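홈 회사소개 서비스 보도자료 자료실 채용 문의하기

스키마노, 의류 정리 자동화 도입 예산 상담 서비스 '토믹(Tomik)' 신청 접수 시작
팔 두 개짜리 로봇, 사기 전에 살림부터 같이 따져 봅니다

자동화 설비 도입 상담 전문기업 스키마노(Skimano)는 2019년 12월 18일, 의류를 펴고 접고 정리하는 공정에 로봇을 들이려는 중소 사업장을 위한 예산 상담 서비스 '토믹(Tomik)'의 신청을 받기 시작했다고 밝혔다. 토믹은 설비 구매를 결정하기 전 단계, 그러니까 견적서를 받아 들고 나서 이걸 어디서부터 읽어야 하나 한숨이 나오는 바로 그 무렵에 이용하는 서비스다. 본격적인 상담은 내년 3월부터 신청 순서에 따라 진행된다.

스키마노는 그동안 세탁업, 의류 물류, 단체복 대여, 판촉용 티셔츠 제작 등 옷을 많이 만지는 사업장 170여 곳의 문의를 받아 왔다. 업종도 규모도 제각각이었지만 전화를 걸어온 분들의 첫마디는 신기할 만큼 비슷했다고 한다. "로봇 한 대에 얼마예요?"라는 질문이다. 물어보시는 마음이야 충분히 이해가 가는데, 답을 드리려면 로봇 값 말고도 들여다볼 것이 많아서 통화가 자꾸 길어지곤 했고, 그렇게 길어진 통화 내용을 상담원들이 하나둘 적어 두었던 것이 토믹의 밑바탕이 되었다.

예산표에서 빠지기 쉬운 것들

토믹의 상담 자료는 점검 항목 100개로 짜여 있다. 로봇 본체와 그리퍼 가격은 맨 앞에 나오지만 차지하는 분량은 생각보다 적다. 나머지는 작업대의 크기와 높이, 전원과 배선, 바닥 상태, 보조 조명, 예비 부품, 프로그램 사용료, 작업자 교육 시간, 고장이 났을 때 손으로 작업을 이어 갈 자리까지, 막상 설비가 들어온 다음에야 "아, 이것도 돈이구나!" 하게 되는 항목들로 채워져 있다.

특히 작업대는 상담할 때마다 이야기가 길어지는 대목이다. 기존에 쓰던 책상을 그대로 쓰고 싶다는 사업장이 많고, 그렇게 해도 괜찮은 경우가 제법 있다. 다만 팔이 움직이는 범위와 사람이 다니는 길이 겹치지는 않는지, 상판이 흔들리지는 않는지, 케이블을 내릴 구멍이 어느 쪽에 나 있는지는 줄자를 들고 직접 확인해 보아야 한다. 토믹 신청 사업장에는 이 내용을 적어 넣을 수 있는 한 장짜리 치수표가 먼저 발송된다. 볼펜으로 대충 적어 주셔도 되고, 모르는 칸은 비워 두셔도 상담에 지장이 없다.

그리퍼 역시 따로 떼어 예산을 잡는 것이 좋다고 스키마노는 권한다. 천은 상자나 병과 달라서 잡을 때마다 모양이 바뀌고, 얇은 티셔츠와 두꺼운 수건은 손끝에서 전혀 다른 물건이 된다. 한 가지 손가락으로 모든 품목을 다루겠다는 계획은 듣기에는 좋지만, 상담 경험으로 보면 품목을 바꿀 때 손가락 부품도 함께 바꾸게 되는 일이 잦았다. 손가락 끝에 감지 부품을 붙일지 말지도 비용에 영향을 주는 선택이다. 스키마노는 이 항목을 본체 견적에 섞지 않고 별도 줄로 적어 두도록 안내하고 있다. 나중에 협의할 때 그 한 줄이 있고 없고가 꽤 차이가 난다.

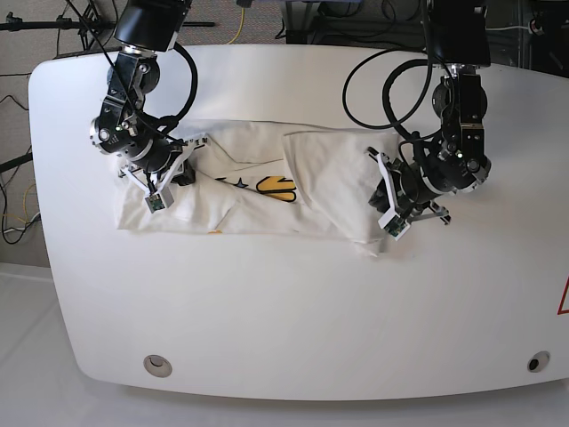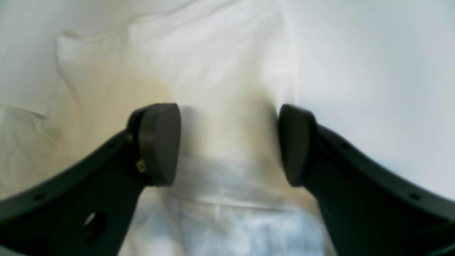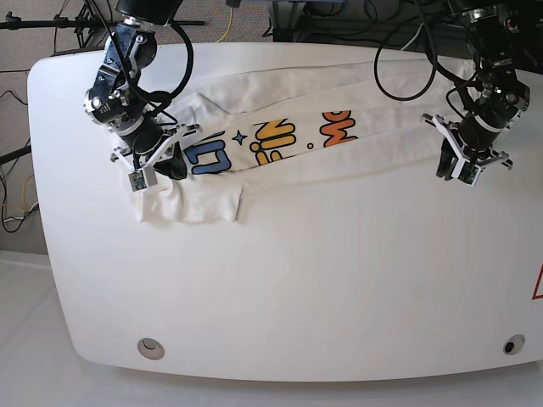 ▲ 흰색 천을 다루는 로봇 그리퍼. 첫 번째와 세 번째는 작업대 위 티셔츠에 두 팔을 뻗은 모습, 두 번째는 손목 쪽에서 본 그리퍼 손가락. (자료=스키마노)

상담은 3단계로, 천천히

토믹은 3단계로 나뉜다. 첫 단계인 '살펴보기'에서는 사업장이 보내온 치수표와 품목 목록을 바탕으로 어떤 공정을 로봇에 맡길 만한지 함께 고른다. 이때 하루 물량이 가장 많은 공정이 꼭 첫 번째 후보가 되는 것은 아니다. 물량은 적어도 같은 크기, 같은 소재가 꾸준히 들어오는 공정이 시작하기에는 훨씬 수월하고, 담당자 입장에서도 설비와 친해질 시간을 벌 수 있다.

두 번째 '적어보기' 단계에서는 구입, 임대, 분할 도입의 비용을 나란히 놓고 비교한다. 같은 설비라도 한꺼번에 사는 경우와 나누어 들이는 경우에 현금이 나가는 모양이 상당히 달라진다. 부가가치세와 운송비, 설치 당일 작업을 멈추는 데 따르는 손실, 보험료 변동분까지 사업장에서 실제로 쓰는 장부 양식에 맞추어 옮겨 적는다. 숫자가 많아 어렵게 느껴질 수 있지만 상담원이 옆에서 한 줄씩 같이 읽어 나가므로, 회계 담당자가 따로 없는 사업장에서도 부담 없이 참여할 수 있다고 회사 측은 설명했다.

마지막 '정해보기' 단계에서는 도입 시기와 순서를 정한 계획서를 만든다. 계획서에는 도입을 미루는 안도 반드시 들어간다. 스키마노가 문의를 받아 온 사업장 가운데는 상담 끝에 로봇 구매를 뒤로 미루고 작업대와 선반부터 바꾼 곳도 있는데, 회사는 그런 결정도 반갑게 여긴다. 설비를 들이지 않기로 했다고 해서 상담료가 달라지지 않으며, 1회에 한해 나중에 계획서를 다시 검토받을 수 있다.

스키마노 관계자는 "집에 세탁기 하나를 들일 때도 문 폭을 재 보고, 물 빠지는 자리를 보고, 식구들이랑 의논도 하지 않느냐"며 "로봇 팔도 같은 마음으로 고르시면 좋겠고, 그 의논 자리에 저희가 의자 하나 얻어 앉는다는 생각으로 서비스를 준비했다"고 말했다. 이어 "처음 전화 주시는 분들이 '이런 걸 물어봐도 되나' 하고 미안해하시는 경우가 참 많은데, 물어보시면 저희는 그저 반갑다"고 덧붙였다.

이르켁·중과 함께 준비

서비스 준비에는 협력사 두 곳이 참여했다. 그리퍼와 주변 부품을 공급하는 이르켁(Irkeck)은 소모품 교체 주기와 예비 부품 보유량을 계산하는 항목을 맡았다. 손가락 부품이나 케이블처럼 값은 크지 않아도 없으면 하루를 통째로 쉬어야 하는 품목들을 중심으로, 무엇을 창고에 미리 두고 무엇을 그때그때 주문해도 되는지를 정리했다. 케이블은 팔이 움직이는 동안 계속 휘고 당겨지는 부품이어서 별도의 칸을 두었다.

단체복 관리 업체인 중(Zhong)은 현장의 눈으로 상담 자료를 다듬었다. 초안에는 공학 용어가 꽤 많았는데, 중의 작업반 직원들이 빨간 펜으로 고쳐 보낸 원고를 받아 본 뒤 상당 부분을 쉬운 말로 다시 썼다. 그림이 찍힌 티셔츠를 접을 때 인쇄 면을 안쪽으로 둘지 바깥쪽으로 둘지, 소매를 먼저 넘길지 나중에 넘길지 같은 질문도 이때 새로 들어갔다. 사소해 보여도 접는 순서가 바뀌면 로봇을 가르치는 데 드는 시간이 달라지고, 그 시간은 고스란히 예산으로 돌아온다. 원고를 고쳐 주신 중의 직원 여러분께 이 자리를 빌려 다시 한번 감사의 말씀을 드린다.

도입 이후의 비용까지 한 장에

토믹 계획서의 또 다른 특징은 도입 후 3년 동안의 비용을 한 장에 모아 보여 준다는 점이다. 첫해에는 설치와 교육에 들어가는 돈이 많고, 그다음부터는 점검과 부품, 프로그램 갱신 비용이 조금씩 앞으로 나온다. 사업장에서 새로운 품목을 받기로 했다면 그 품목을 로봇에 익히게 하는 작업비도 생긴다. 해마다 어느 달에 돈이 몰리는지 달력 모양으로 표시해 두어, 성수기 직전에 큰 지출이 겹치는 일을 미리 피할 수 있게 했다.

인력 계획도 같은 장에 들어간다. 설비가 들어오면 누군가는 옷을 작업대에 올려 주어야 하고, 누군가는 접힌 상태를 보고 다시 할지 넘길지 정해야 한다. 스키마노는 기존 작업자가 이 일을 맡는 것을 기준으로 교육 시간을 잡고, 교육받는 동안의 급여도 예산에 포함하도록 권하고 있다. 손으로 옷을 오래 다뤄 본 분들이 천의 성질을 가장 잘 알고 있고, 설비를 고르는 자리에도 그분들이 함께 앉아 계시면 이야기가 훨씬 잘 풀린다는 것이 상담원들의 한결같은 의견이다.

신청 안내

토믹은 의류나 직물을 다루는 사업장이라면 규모와 관계없이 신청할 수 있다. 신청서는 스키마노 홈페이지 '자료실'에서 내려받아 작성한 뒤 전자우편이나 팩스로 보내면 되고, 접수가 확인되면 치수표와 품목 목록 양식이 우편으로 함께 발송된다. 이미 다른 업체에서 견적을 받은 경우에는 견적서 사본을 첨부하면 첫 단계를 조금 더 빨리 마칠 수 있다. 제출한 자료는 상담 목적으로만 사용되며 상담이 끝나면 사업장의 요청에 따라 돌려주거나 폐기한다.

작업 공간 사진을 함께 보내 주시면 큰 도움이 된다. 깨끗이 치우고 찍으실 필요는 없으며, 평소 일하시는 그대로의 모습이면 충분하다. 천장 높이와 콘센트 자리가 보이는 사진이 있으면 더욱 좋다. 직접 방문해서 이야기를 나누고 싶은 분은 신청서의 '방문 상담' 칸에 표시하면 담당자가 일정을 맞추어 연락드린다.

스키마노 소개

스키마노는 중소 사업장의 자동화 설비 도입을 상담하는 회사로, 설비를 직접 제조하거나 판매하지 않는다. 공정 진단, 예산 작성, 견적 비교, 도입 일정 수립을 주요 업무로 하고 있으며, 의류와 직물 분야 상담을 꾸준히 넓혀 가고 있다.

보도자료 문의: 스키마노 홍보팀
토믹 신청 문의: 스키마노 도입상담팀 (홈페이지 '문의하기' 이용)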